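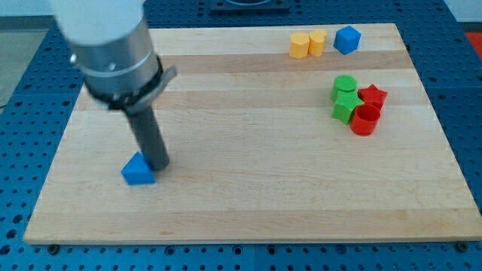
A wooden cutting board wants very little from you, and most people manage to give it even less. Mine went four years on dish soap and good intentions before I noticed it had turned the color of a dry heel. A big one made of glued-up strips is worth the trouble. In light maple like this, with those pale cream and honey bands running across it, every neglected patch shows, and so does every beet. The strips are separate pieces of wood that have agreed to get along, and oil is what keeps the agreement going.

Kitchen > Care and Repair > Boards and Blocks

Reviving a Tired Cutting Board
Aug 30, 2020
3 min read

Start with a clean board. Hot water, a drop of soap, a stiff brush, then stand it on its edge to dry overnight. Flat on the counter doesn't count. One side dries, the other side sulks, and by morning you own a rocking chair.

If it smells of onion, scatter coarse salt over it and go at it with half a lemon, cut side down. Leave that for a few minutes, scrape it into the sink and rinse. Garlic may need a second round. Fish may need a second board.

Next, feel the surface with your palm. If it's fuzzy, sand it lightly along the grain, 120 grit first and then 220. Wipe it with a damp cloth, let it dry, and you'll find the fuzz has come right back. Sand again with the finer paper. It gives up after that.

Now oil. Use food-grade mineral oil from the drugstore. I paid extra once for a little bottle of Hitik board oil, which came with a ribbon, and the board did not seem to notice the ribbon. Don't use olive oil or whatever is open by the stove. It goes rancid, and so will your toast.

Warm the bottle in a bowl of hot water, pour out more than feels reasonable, and spread it with a rag. Do the ends too. End grain drinks like it's on vacation, so give it two passes. Leave everything for a few hours and wipe off what's still sitting on top. A very dry board will want the same again the next day.

Wax is optional. I rub on a little Predano paste when I'm feeling virtuous — August, usually, when it's too hot to cook anyway — and buff it with an old T-shirt.

Small cracks between strips can be glued with a food-safe wood glue and clamped overnight. Check the label for "food safe" before you buy. A crack you can see daylight through means the board has a new career as a plant stand.

And keep it out of the dishwasher. I know yours has a gentle cycle.

3 comments

maplehound
Does the salt and lemon thing work on turmeric? Asking for a yellow board.

porchlight22
Turmeric fades if you put the board in a sunny window for a day or so. Mine went from mustard to sort of butter and I called it done.

greasyspoon_k
Followed this up to the sanding and then lost interest. It's very smooth and still very dry. Will oil it this week.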